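Wendendale Household Textile Care Survey: Data Card

Version 2, released February
Maintained by the Domestic Practices Unit, Katholm Institute
Contact: Zbigniew Domański, data custodian

Summary

The Wendendale Household Textile Care Survey records how residents of the Wendendale municipal area clean, store, repair and dispose of textiles in the home. The present release contains 1,419 completed household returns. Each return covers one dwelling and was filled in by an adult who usually lives there. The survey was commissioned to inform municipal planning for textile recycling and greywater management, and the questionnaire was drafted with those purposes in mind.

Version 2 replaces version 1 in full. Users who hold copies of the earlier release are asked to delete them, as several area codes in that release were assigned incorrectly.

Collection

Returns were collected by post and through an online form. The postal form and the online form ask the same questions in the same order, with one exception: the online form does not display the section on balcony drying to respondents who state that they have no balcony. In postal returns, answers to that section from dwellings without a balcony have been retained and flagged.

The questionnaire comprises 54 items. Items on laundering ask for the number of loads washed in a typical week, the water temperature normally selected, the detergent format, and the drying method used in summer and in winter. Items on soft furnishings ask how often cushions, throws, curtains and removable covers are washed, aired or vacuumed, and whether care labels are consulted beforehand.

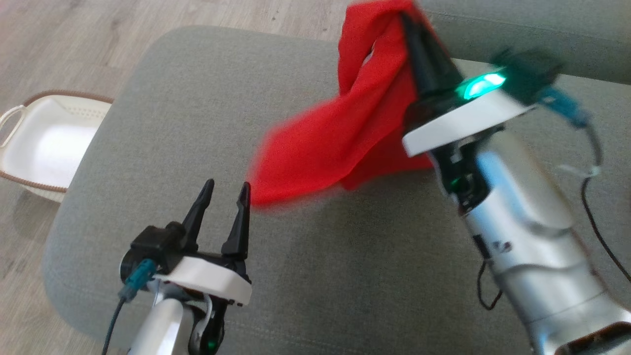
Items on disposal distinguish between kerbside bins, charity collection, the municipal depot and informal reuse as cleaning rags. The last of these was added at the request of the depot operator, Liline, and does not appear in version 1.

Sampling

Addresses were drawn from the municipal rates register and stratified across 16 planning areas. A reminder letter was sent to every address that had not responded by the closing date printed on the first letter. No further contact was made. Hotels, student residences and aged care facilities were excluded. Secondary suites were included only where they carried a separate unit number on the register, and are therefore likely to be under-represented.

Files

households.csv: one row per return, with area code, dwelling type, tenure and household size band.

responses.csv: one row per return and item, in long format, joined to households.csv on return_id.

comments.csv: free-text remarks, redacted.

codebook.txt: item wording, permitted values and missing-value codes.

All files are encoded in UTF-8 with comma separators. Decimal values use a point. Household size is released in bands, with the highest band recorded as "6 or more".

Missing values

Code 97 denotes an item that was not displayed. Code 98 denotes an item left blank. Code 99 denotes an answer that could not be read or interpreted. These codes should be excluded before any mean is calculated. In version 1, codes 97 and 98 were combined, and comparisons between versions should be made with care.

Processing and redaction

Postal returns were keyed twice by separate operators and discrepancies were resolved against the paper form. Free-text comments were reviewed by Relu Dumitrescu, who removed personal names, street names, telephone numbers and references to identifiable businesses. Roughly 500 returns include a comment. Spelling in comments has been left as written. Comments in languages other than English are supplied in the original language together with a working translation, which has not been certified.

Known limitations

Washing frequency is self-reported and no metered data were collected. Respondents appear to have interpreted "throw" in differing ways, and some comments indicate that bed blankets were counted under this heading. The item on stain treatment does not separate commercial products from home preparations.

The Barbu planning area returned fewer forms than any other area, and estimates for Barbu should not be published separately. Weights are supplied in the column hh_weight. They adjust for dwelling type and tenure and do not adjust for the age of the respondent.

Permitted use

The data may be used for research, teaching and public planning. Users must not attempt to identify any household or to link the records with other address-level sources. Commercial use requires written permission from the Institute.

Suggested citation

Domestic Practices Unit, Wendendale Household Textile Care Survey, version 2. Katholm Institute.

Corrections

Errors should be reported in writing to the data custodian, quoting the return_id and item number concerned. Accepted corrections will be listed in a file named errata.txt and incorporated in the next release.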